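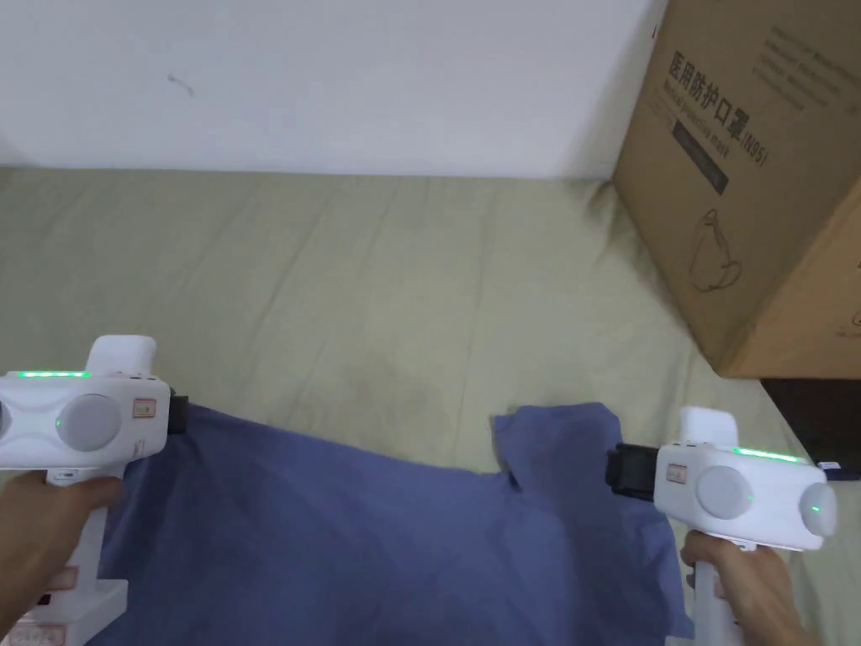 Verno is a small fantasy game our group made for the spring project. The player crosses a marsh from Hokside to Dolside and has to find the lost ferryman, Hoani. Cloth was the hardest item to draw for the inventory. A rumpled blue cloth on a pale green sheet has folds that are hard to show at 47 pixels wide, so we used flat colors.

Nomvula Potgieter wrote the quest text, 3,359 words in all.

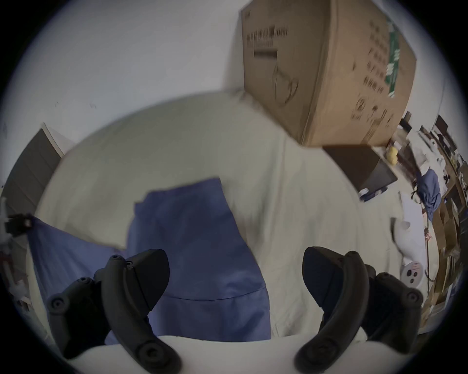
The marsh map has 286 tiles – over 200 of them are water.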